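How Does a Computer Put Things in Order?

Sorting means arranging items by a rule, such as smallest to largest or A to Z. Computers sort all day long. When the Ondbridge Children's Library lists its books by title, a sorting program has done the work.
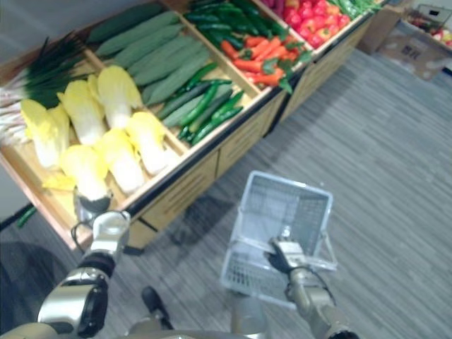 One simple method is called bubble sort. The program looks at the first 2 numbers in a list. If the larger one comes first, the program swaps them. Then it moves along one place and compares again. At the end of the first pass, the largest number is in last place. The program repeats these passes until no swaps are needed.

Try it with this list: 13, 800, 2, 244. 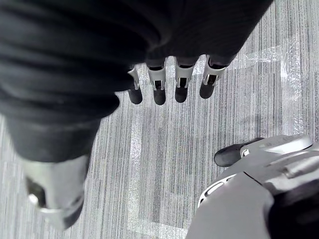 First pass: 13 and 800 stay where they are. 800 and 2 are swapped. 800 and 244 are swapped. The list is now 13, 2, 244, 800.
Second pass: 13 and 2 are swapped. The list is now 2, 13, 244, 800.
Third pass: no swaps are made, so the program stops.

Bubble sort is easy to learn, but it is slow when a list is long. A faster method, merge sort, splits the list into small parts, sorts each part, and joins them together again.
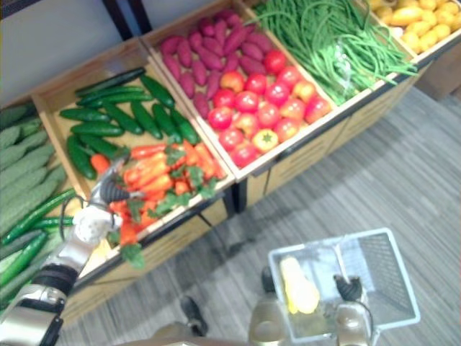 Activity: Write the words Mavard, Drosberg, Ondbridge and Falcão on four cards. Use bubble sort to put them in alphabetical order. Write down every swap you make.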